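Week 9 handout - consumer boycotts and company statements
December 4, 2018

Hello all. I got through far less than I'd planned last week (my fault, I went on and on about trade law), so these notes fill in the rest.

We'd reached the Flutier case. Flutier makes biscuits and bottled sauces, and in July it announced it would stop supplying shops in a disputed border district. Its statement ran to more than 700 words and managed to avoid the word "boycott" completely! Read it twice before the seminar and underline every verb that has no clear subject.

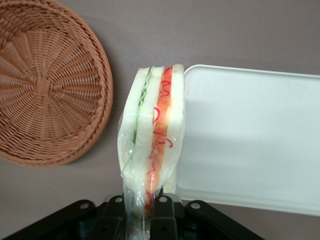 Surely a firm can sell wherever it likes, came the objection from the back row, so why should a legislature care? Fair question, and I gave it a poor answer on the day. The legislature can't make Flutier sell anything. What it can do is decide where public money goes, and the state pension fund held 3366 shares in the company. That's where the anti-boycott bill comes in - it told the fund to sell up within 200 days unless the policy changed.

Supporters called the bill a plain refusal to pay for discrimination. Opponents called it punishment for political speech. I have my own view and you'll probably guess it, but please don't write your essay to suit me.
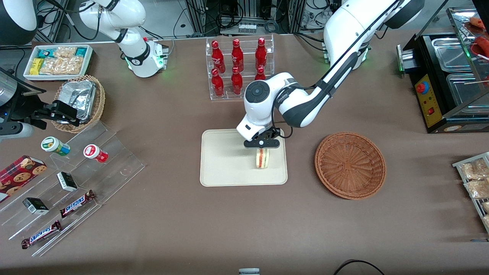 Then there's Widmer, the wholesaler, which took the opposite line and kept on delivering. It got letters as well, and lost a catering contract with Doltirance over it. So staying put was read as a political act too, and I'd like you to think about whether any neutral choice was left.
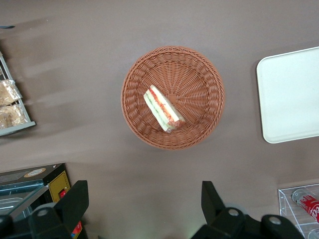
Fig. 3. Wrapped sandwich in a wicker basket.

For next time: the Virkotov reading, first 20 pages only. Bring your underlined copy of the statement.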